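4.2 Setting up payment holds and second review

Tidik holds an outgoing payment when it matches a hold rule and keeps it until two reviewers have cleared it. You need the Rule Editor role to complete this section.

1. Open Controls > Payment Holds and select New Rule.
2. Enter a rule name. Names cannot be changed after the first match.
3. Under Payee Type, select Agent, Consultant or Public Official.
4. In Minimum Amount, enter 200. Payments below this amount are logged but not held. 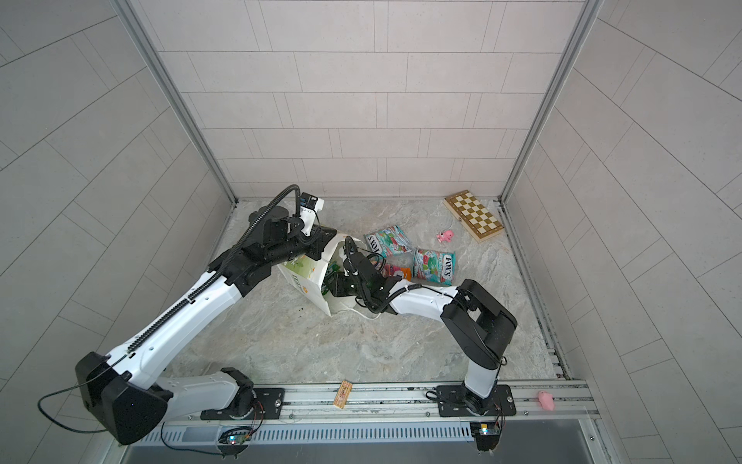
Review windows set the hours in which each reviewer group can clear a held payment. Enter the first group's hours, then the second group's, and check that the breaks do not line up. The rows of wall tile are a fair model: each is offset from the next, so the upright joints do not run straight through. Stagger the windows in the same way.

5. Assign a primary reviewer and a second reviewer. In the sample company, Echevarría, these are Iker Zabala and Iñaki Valcárcel.
6. Set Escalate After to 60 minutes.

CAUTION: Do not assign the person who entered the payment as a reviewer. Tidik blocks this for named users but cannot detect it on shared logins.
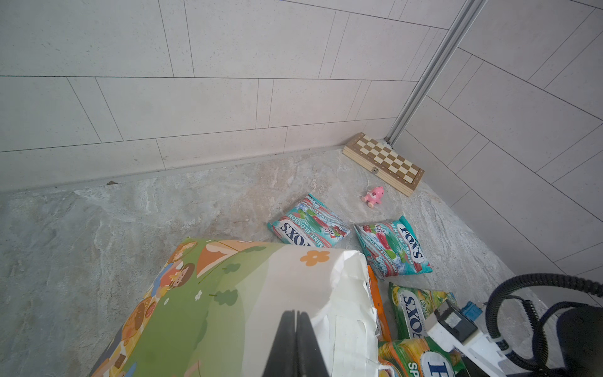
7. Select Test Rule and choose a past month, such as September. No payments are held during a test.
8. Review the match list. If a known payee is missing, check the spelling in the payee file.

Note: Payees imported from Kulero arrive without a payee type. Assign one before testing.

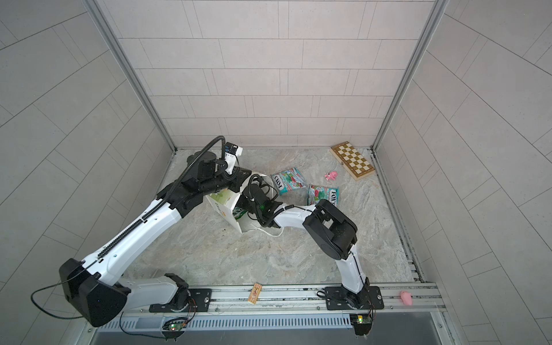 9. Select Activate. The rule applies to payments entered from that point on.

If error 1334 appears, the second reviewer has no approval limit. Set the limit under Users and repeat step 9. After 3 failed attempts the rule is locked and must be released by Pitasora support.
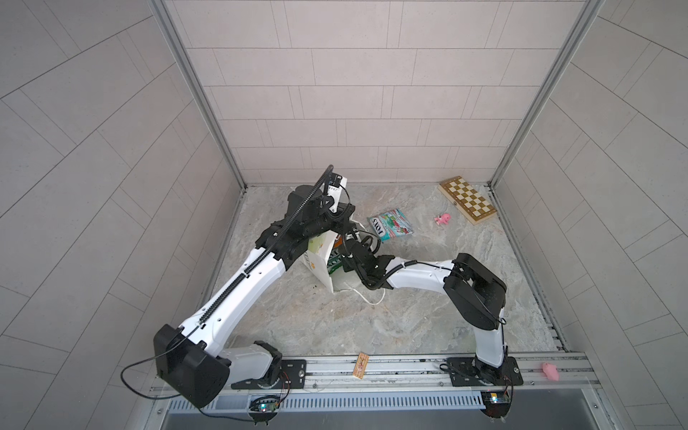

Figure 4-4. Two arms on one rail, with a white paper shopping bag.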